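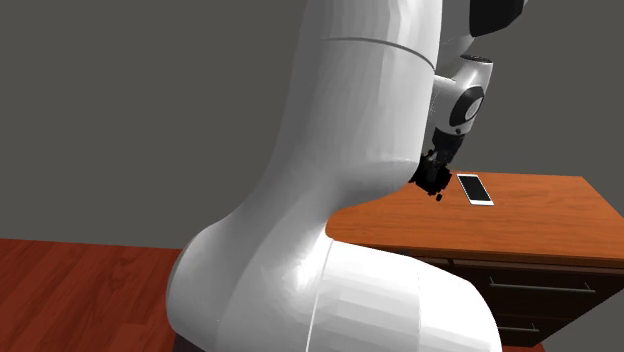

Guden, 20th December

Hi all, it's me again with the end-of-year update on the Wutside seed library, and I'm glad to say there's plenty in it. The short version is that we're open, people are borrowing, and I have dirt under my nails that may never come out.

When you gave us the $2,000 in the spring I told you most of it would go on storage, and most of it did. The old card drawers from the Guden branch cleaned up better than I'd hoped (two of them still stick, and I've tried candle wax and soap) and we spent the rest on jars, envelopes, labels and a small fridge for the onions and parsnips, which don't keep well in a warm room.

We have 250 packets on the shelf right now. Beans are way ahead of everything else, mainly because a bean is so easy to save that even I can't mess it up. Tomatoes come next. Squash has been a headache! Three gardens on the same street grew different kinds, the bees did what bees do, and I had to pull the whole batch. I've put a note in the borrower's leaflet about growing only one kind if you plan to bring seed back, and I'm going to make that note bigger.

We ran 7 workshops between the spring and Thanksgiving. The one on fermenting tomato seed smelled terrible and was the fullest of the lot, so we'll do it again, outdoors. The one on grafting was thin. I'd picked the same evening as the high school game, and I should have checked.

Returns are the part I'm least happy with. People take seed gladly and then forget us by fall, or they eat the crop, and I can't blame them for that. I want to try a reminder postcard in late summer, when the pods are drying. Ezzat Printing has quoted us a fair price for the cards and I think we can cover it from what's left.

Next up is the germination testing. I'll start in January with the oldest packets, paper towels and a heating mat on my kitchen counter, and anything that sprouts poorly goes in the compost. The Plosteck gardeners have also asked if they can have a drawer of their own. I've said yes, so I'll need more envelopes.

Receipts are attached, including the one I thought I'd lost.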